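Progress report to Gremeo
Home Again program, Midtbø House
Submitted by Embla Hovland, program lead
8 Jan 2022

Where we are

The practice bedroom is open and in daily use! When you approved the first part of the grant we had a bare floor, a stack of flat boxes and a list of good intentions. Now we have a room where people who are getting ready to move into their own place can try out the small jobs of a home before the keys arrive. I have been running the program for a good while and I can't remember a new room being taken up this fast.

This report covers the period from October to now. It deals with the bedroom, the things in it, and the sessions we hold there. The kitchen corner has its own report, which will follow when the plumbing is signed off.

Money so far

Of the first payment, 2766 has gone out and 1302 is still in hand. The largest single item was furniture and delivery at 1369. The rest went on paint, shelving for the store room, session materials and staff hours for setting up. I have attached the receipts in the order they were paid. One of them, from Drisine, is a reprint, as the original faded to almost nothing in my coat pocket. They were very nice about it.

We came in under on furniture. I would like to move what is left over into session materials, if you agree, and I come back to that at the end.

The furniture

We looked at three ranges before choosing. The one we settled on is plain, white and low, and it is the kind of thing our participants are likely to buy or be given for a first home. That mattered more to us than having something grand. There was some discussion about getting matching sets with a headboard and a wardrobe, and I'm glad we held off. People arrange a first room a piece at a time, so we built ours that way too.

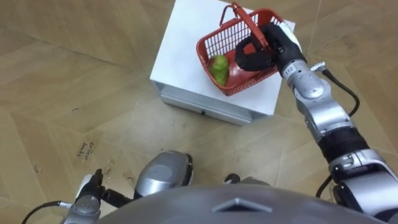
Our sessions on carrying and putting away have been the big success of the autumn. We start with one small load and one surface, and the person decides where it goes and what happens to it next. A red basket with a single pear in it, up on the white cabinet, is plenty for a first go: does the fruit stay in the bedroom, does it go back to the kitchen, and where does the basket live in the meantime? It sounds like very little. The conversations that come out of it are wonderful, and they run on well past the end of the hour.

The baskets deserve a word of praise. They are light, they have one handle, and you can see through the sides to what's inside. We tried lidded boxes at the start and things simply vanished into them for weeks. A pair of gloves and somebody's bus pass turned up in one of them in October. The boxes have gone to the store room, where they hold Christmas lights and are very happy.

Sessions and attendance

We planned for 16 sessions in this period and held all 16. Two were moved to a later hour on account of snow and one was cut short by a fire drill, but everyone came back in afterward and finished what they had started. People work in pairs for the first half and alone for the second. The pairs were a suggestion from the participants themselves, and it has made the room a lot livelier — I can hear the laughing from my desk.

The exercises so far:

Clearing a surface and keeping it clear until the next day
Setting out what you need by the bed at night
Sorting a drawer and deciding what to let go of
Carrying things between rooms in one trip
Putting shopping away when you are tired

The last one is the favorite. It was also the hardest to write instructions for, and the sheet is now on its fourth version. The first three were far too long.

Clearing a surface is harder than it looks, too. Everyone begins by moving the pile somewhere else. By the third session most people have started asking which things in the pile have a place already, and then the job gets a good deal shorter.

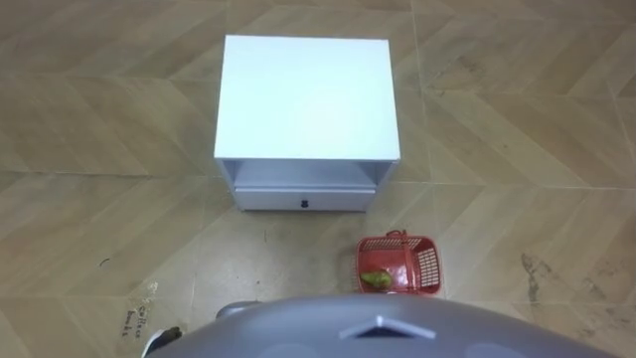

Drawers have been slower going. A drawer that shuts hides a lot, and people tend to treat it as the end of the job. We have begun asking each person to name what a drawer is for before anything goes into it, and to write the name on a card. Some of the cards are very practical and some are very funny. I would love to make a small display of them in the hallway in spring, with permission from the people who wrote them.

Open shelves go better. Things that are used every evening end up there quite naturally, and participants tell us they have started doing the same at home. One woman brought in a drawing of her new room with every shelf marked. She had left one blank on purpose, for things she hasn't got yet.

The floor

I promised to keep you up to date on this. The floor has the wood look we wanted and the zigzag pattern is lovely, but it shows every scuff. There are smudges, a darker stain, and some handwriting in marker that needs to come off. Floor cleaning was not in the original budget. I have asked Sivolia for a price on a deep clean and will send it on when I have it. Until then we are sweeping after each session, and I have put felt pads on the shopping list.

What comes next

A second round of sessions, with evening places for people who work days
A lamp and a bedside rug for the night-time exercise
New instruction sheets in larger print
A visit from your office, whenever suits you

What I need from you

Please let me know whether the underspend on furniture may be moved to session materials, and whether the floor cleaning can come out of the same line. I would also like to know if the next report should follow the same headings. If you would prefer more figures and less about baskets, say so, and I will do my best.

Embla Hovland
Midtbø House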